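Griet Wouters
@grietwouters
29 December 2021

We rewrote our house rules for teleoperated manipulation work this month. The old version was 13 pages and people had stopped opening it. The new one is 2. Posting the main parts in a thread, since a few of you asked after my talk in July.

Rule 1 is about the start state. Before an episode starts, every object on the task sheet is on the table and upright if it's meant to be upright. Anything that isn't on the sheet goes on the shelf behind the operator. Ans Hermans checks against the sheet, out loud, and the operator answers.

The sheet for the takeout order task lists cups, lids, straws, pulp carriers and a paper bag with handles. It also says which objects are extras. Extras stay on the table and the arms leave them alone. 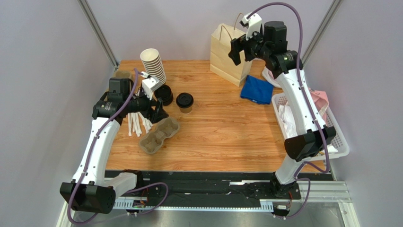 Rule 2: both arms go back to the rest pose between episodes. Not close to it. If the operator has to guess where an elbow is when the next one begins, you get a jump in the first second and that episode is thrown out.

Rule 3: hands stay behind the line while the arms have power. Resetting the table means arms disabled first, then the operator says "clear", then you reach in. We had two near misses last year and both were somebody straightening a straw.

Rule 4 is speed. There is one cap for free motion and a lower one any time a gripper is near the mouth of a container. Jasper Schouten wanted a single number for everything. We tried that and the operators hated it, so now there are two.

Rule 5 took the longest to agree on. What counts as done? For bagging, the cup has to be seated in a carrier pocket with the lid on, and the carrier has to be at the bottom of the bag with its base down. A carrier leaning on the side of the bag is a fail, even if nothing would spill.

You can't judge that from the side. Paper hides everything. So the reviewer has to open the wrist view before marking a pass, and the form won't save until they've ticked that box.
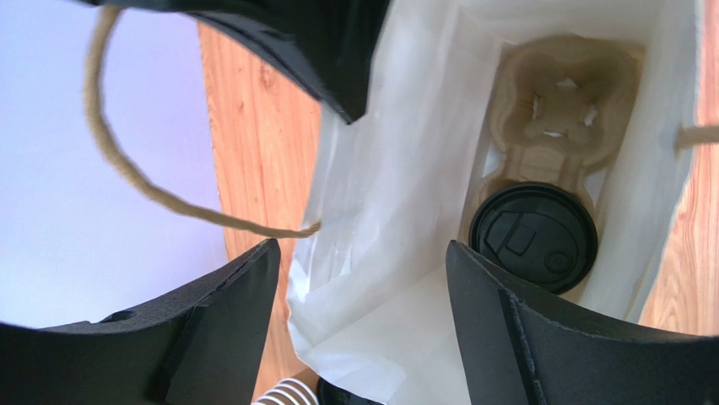

One cup in a two-pocket carrier is allowed, by the way. The order decides how many cups there are, and the carrier doesn't have to be full. Gerrit Timmermans had been failing those for weeks before we compared notes – our fault, the old text didn't say.

Rule 6: paper goods get replaced on a schedule. A bag that has been opened and closed all day is softer than a new one and the task gets easier or harder without anyone writing it down. We now log a bag number with each episode.

Rule 7: failed episodes are kept and labeled. We went back through almost 4000 old ones and the most useful label was the plain one, what touched what first.

Things we left out: lighting, gripper wear, and how long an operator should sit before a break. Josefien Dekker is drafting the break rule now. I'd like to see what other labs do on that one, replies are open.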